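Play food and pretend kitchens > Storage and display

Thread: Upright holders for the burger set, or back to the bin?

Nayeli Esquivel
22/07/2022
I run the pretend diner corner in our play room and I'm trying to settle how to store the burger pieces. Until May everything went in one Furnwood bin and the kids dumped it on the floor to find the cheese. Now I have clear acrylic holders on rails with a serving tray between them. The pieces stand on edge and the burger gets put together on the tray.

What I'm deciding is whether to keep the buns in the holders with the rest or leave them flat on the tray. Flat, they take up a lot of it. The edge of this one also has a lighter spot that may be a chip, and I'd like to stop that before it gets worse.
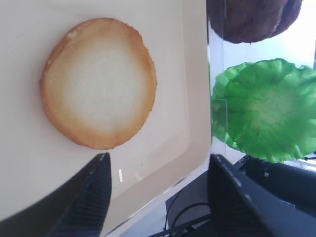 Norbert Takács
I would keep the buns off the tray. Once a bun is down flat, a small kid has to get a fingernail under it, and that is how edges get picked at. Ours were fine until we started storing them flat. The tray should be for building and nothing else.

Apolinar Bañuelos
Disagree. The bottom bun is where the burger starts, so it may as well be there waiting. If you hide it in a rack with everything else, the younger ones start with a tomato and get upset when it slides around. I'd leave one bun half on the tray and rack the other.

Norbert Takács
Then they argue over who gets the one that's already out. We had that every morning.

Apolinar Bañuelos
Depends on the group, I guess. Mine don't care.

Roxana Mamani
Are the holders all the same length? I bought a Dremen rack where every slot was the same, and you had to reach over the front pieces to get to the back ones. It went back to the store.

Nayeli Esquivel
They're stepped. Each one further down sticks out more to the side, so nothing blocks anything. I tried Norbert's way and put the buns in the longest holder on the left, bottom corner. Tomato is in the middle and cheese at the top. The cheese leans a little, but it stays up. The tray stays clear until somebody starts a burger.
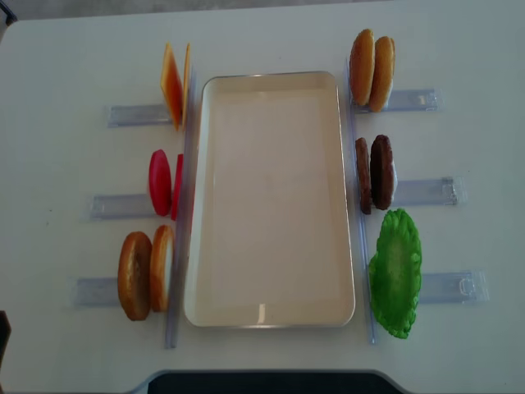 Xiaoqing Meng
What do you clean the acrylic with?

Nayeli Esquivel
Warm water with a drop of dish soap, then a soft cloth. I stopped using paper towels because they left fine scratches.

Xiaoqing Meng
Thanks. I've been using a Lozano glass spray on mine and it has gone cloudy at the corners, so I'll switch.

Apolinar Bañuelos
I still think a bun should be out. But the stepped layout is better than what I have, which is a shoebox.

Roxana Mamani
Where did the rails come from? I'd want them shorter. My table is only 31 inches long.

Nayeli Esquivel
Tendinel, the shelf hardware page. They cut to length if you ask in the order notes. I'd measure your tray first and let the rails run a bit past it at both ends.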